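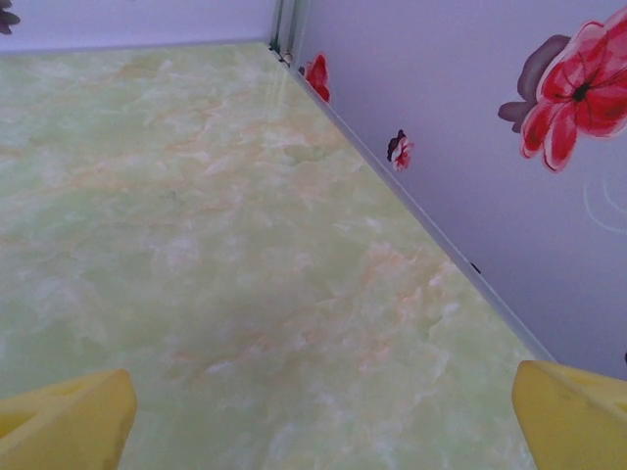 The night the gripper stopped letting go

So my little arm had been behaving so well that I got cocky. I set up a run of 24 pick-and-place tries in the pen with the flowery walls, hit start, and went off to make noodles. Big mistake!

When I came back (15 minutes, tops) the log was nothing but torque warnings. The Kasprzak servo in the gripper had got an open command, hadn't moved, and just kept pushing. I could smell it from the hallway, that sweet hot-plastic smell you never want in a spare bedroom. I yanked the plug and let it cool down before I touched anything.

My first guess was the yellow fingers rubbing, but with the power off they slid fine by hand. The real trouble was my own config file. I'd moved over to the Clirnach driver in September and typed 3000 for the open position, more than the linkage can physically reach, so it was leaning on the hard stop every single time. Ugh.

I've put a software limit in now, plus a cutoff that kills power after 4 seconds of high current. The servo still makes a faint crunchy noise on closing, so a spare is on order from Plundden, and until it gets here I'm sitting next to the switch for every run. Noodles included.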